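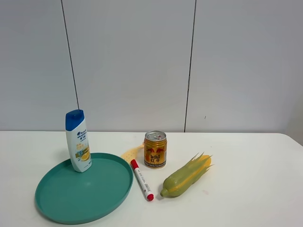 Bench Cell Inspection Checklist, Halliday Arm, Flaltbridge Workshop

Revision 5. Replaces the sheet that came with the Tadolmont service pack, which had 39 lines and managed to leave out the finger pads.

Mark each item OK, FIX or NOT CHECKED. A blank is read as NOT CHECKED.

Cycle counter at last inspection: 3,041
Cycle counter at this inspection: 3,459

1. Emergency stop
Press it with the arm moving at slow speed, then again with the arm parked. Release, reset, confirm it does not restart by itself.
Result: OK
Comment: Tested both ways. The old sheet accepted "button present" as a pass. I don't.

2. Guard and reach limits
Jog the arm to each programmed limit, including the table edge. Look for contact and for slack taken up in the cable.
Result: OK
Comment: The limits in Uduso were right this time. I still want them read off the controller at every inspection, since the printout in the binder is from two versions ago and looks very official.

3. Floor past the table edge
Walk it before power-up. Cables flat and out of the walkway, nothing parked where the operator steps back.
Result: FIX
Comment: Orange cable curving over the herringbone floor, and a small white item sitting out there as well. I was told the cable is "never in the way". It should be clipped down or run along the wall, and I'd like to see it done before I change the mark.

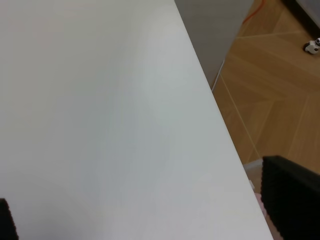 4. Table surface
Wipe down, dry, then check for rocking at each corner.
Result: FIX
Comment: Table is steady. Wiping is another matter. The cleaning log is signed for every shift, in the same pen.

5. Wrist camera
Lens clean, mount screws at the marked torque, both fingers in view at full opening. Compare with the reference view saved in Uduso.
Result: OK
Comment: Software reports "calibration good" whatever you do to it, as far as I can tell. I loosened the mount a quarter turn last March and it said good then too. Go by the comparison.

6. Finger pads

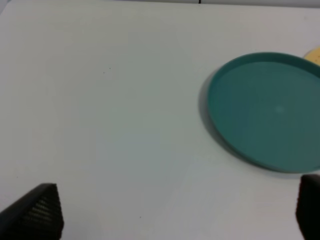
Tadolmont rates the pads by cycle count and I have never seen a set wear to that schedule. Check them by eye and by fingernail, with the arm powered down, and replace both if either one has smooth patches. The wrist view is some help and no more than that: the ribbing on the left finger reads clearly enough, but most of the right finger's face is in shadow, so nobody should be passing that pad from the screen. Use a torch. The same view has a few tiny dark specks on the white tabletop, so see item 4.
Result: left OK, right OK by torch
Comment: Keep the spare set in the drawer, in its bag.

7. Finger alignment
Close slowly on the feeler gauge. Gap even from tip to base.
Result: NOT CHECKED
Comment: Gauge missing from the kit. I won't guess at it.

8. Plate position
Teal plate on the right of the wrist view, clear of both fingers at the home position.
Result: OK
Comment: No fixed mark on our setup drawing for it. "Put it where it usually goes" is not a setting.
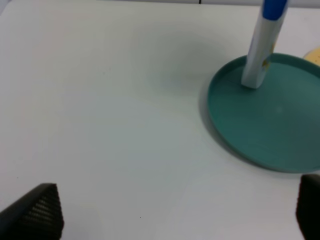 Inspected and written up by the cell maintenance desk, Flaltbridge
Wednesday, January 30, 2019

Sign-off notes

The cell can run at slow speed only until items 3, 4 and 7 are cleared. Items with pads or screws get looked at again after the first full shift – the supplier says that isn't needed, and the supplier also said the first mount wouldn't work loose.

Objects may stand on the plate during a run. Take them off before anyone opens item 7, and leave the arm locked out while the gauge is between the fingers.

Outstanding: feeler gauge, cable clips, current limits printout for the binder.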